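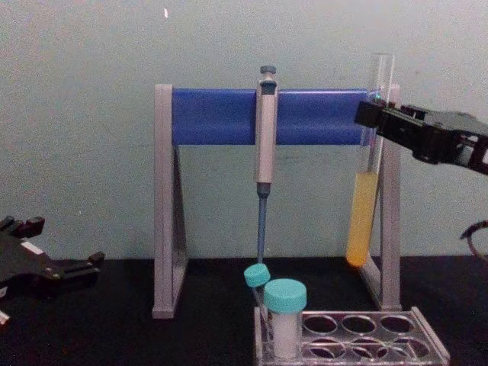
4.2 Storing the pipette between uses

1. Turn the volume dial back to the top of its range. Leaving the spring compressed for long periods shifts the calibration.
2. Eject the used tip into the waste container. Do not hang a pipette with a tip still fitted.
3. Wipe the grip and shaft with a lint-free cloth dampened with 70% ethanol. Let the surface dry.
4. Hang the pipette upright by its hook. Check that the hook is fully seated before letting go.

CAUTION: Never lay a pipette flat if there is liquid in the shaft. Liquid can run back to the piston and corrode it.

Note: The Pelgate stand holds single-channel models only. Multichannel models need the wide Lehtinen bracket, ordered separately.

4.3 Checking the volume

1. Leave the pipette, tips and distilled water in the weighing room for 2 hours. Room temperature should be 20 to 23 °C.
2. Fit a new tip and pre-wet it by drawing up and dispensing the test volume.
3. Dispense into a tared vessel and record the weight. Repeat with the same tip until the series on the Skeratby check sheet is complete.
4. If the mean is outside the limit on the sheet, go to section 6. Do not adjust the pipette before replacing the seal.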